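About Lutura

Lutura sets up and looks after two-handed robot cells for other companies. The workshop is in Plerndale. Chaiwat Tanasarn runs it and signs off every cell that goes back into use.

How the Mernach cell is kept

The Mernach cell is our longest-running job. It has two arms on a fixed torso and a felt-topped table in front. Service follows the same order each time.

Power is off before anyone reaches past the front edge of the table. Wrist connectors are checked first, by hand, then the cables along the forearm. A connector that moves under light finger pressure is reseated and tagged. Fingertips are wiped with a dry cloth. Worn tips are changed as a full set for that hand, never singly, and the old set is kept for 2 weeks.

Each arm is then homed and run through 8 slow cycles with nothing on the table. Finger closing force is set after the cycles, once the joints have settled. If the two hands disagree, the left is adjusted to match the right.

The last check is done with objects. We use boxed goods lying flat and a spiral notepad. Paper shows a bad force setting sooner than cardboard does: too much and the sheet creases, too little and the fingers slide over it. A cell passes when it turns 5 sheets in a row without a crease.

Service visits are booked through Degefa, our parts and scheduling office. Requests received by Thursday noon go on the following week's list. Spare fingertips and wrist cables are held in stock.
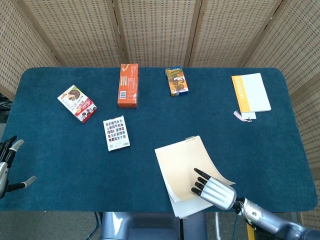
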